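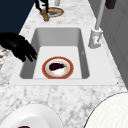 # Trade Listings as Evidence: Dating a Portrait Studio in Trernerwood

**Term project, Local History Methods**
**Final report, submitted in November**

## 1. Aim

The project set out to establish the working dates and location of the Figueiredo portrait studio, a small photographic business known mainly from the printed mounts of its surviving cards. The mounts give the firm's name and the town, Trernerwood, but no year and no street number. Earlier local writing places the studio "before the railroad hotel," a phrase that has been repeated without a source.

## 2. Sources

Three types of record were used:

- town directories, read on microfilm at the county library
- the Grovitz ledger, a account book kept by a supplier of card stock and chemicals
- fire insurance maps of the downtown blocks, in 2 editions

The Grovitz ledger was the most useful of these. It runs to 622 numbered pages, and the entries are arranged by customer instead of by date, so one account may continue in several places. The index at the back is incomplete. All pages were therefore checked by hand, which took most of the first half of the term.

Newspapers were left out. The local run for this period has been filmed, but the film is faint and many issues are missing.

## 3. Method

Each mention of the studio was entered in a spreadsheet with the source, page, date as written, spelling of the name, and address if given. Spelling varied a good deal. Directory compilers dropped the second vowel or added an extra one, and one ledger clerk wrote the name as two words. Variants were kept in their own column and not corrected.

Addresses were then compared with the insurance maps. Trernerwood renumbered its main street between the two map editions. A table of old and new numbers was made from the corner lots, which can be matched by building outline, and the lots in between were filled in by order.

## 4. Findings

The studio appears in two directories in a row, both times on the upper floor of the Plilico Block. The earlier edition lists it under "Artists" and the later one under "Photographers." The supplier's account fits this change. Its first orders are for crayon paper and frames, while card mounts begin later, in lots of 100, and soon make up nearly the whole account.

The old and new street numbers looked at first like evidence of a move. Once the renumbering was taken into account, both pointed to the same building. The idea of a second location should be dropped.

The last ledger entry is a balance carried forward – no payment is recorded against it. This may mean the business closed, or that it changed suppliers. The next directory has no listing under any known spelling.

The claim about the railroad hotel could not be confirmed. The hotel is shown on both maps, so it was standing for at least part of the time the studio was open.

## 5. Limits

Directories were compiled some months before they were printed, and a listing shows only that a business was expected to be there. Small firms could also be left out. The opening date given here is the earliest recorded date and could be late by a year or more.

## 6. Further work

Deeds for the Plilico Block are held at the county recorder's office and were not consulted. Leases were seldom recorded, but a mortgage or lien might name tenants. The spreadsheet and the table of street numbers have been deposited with the course files.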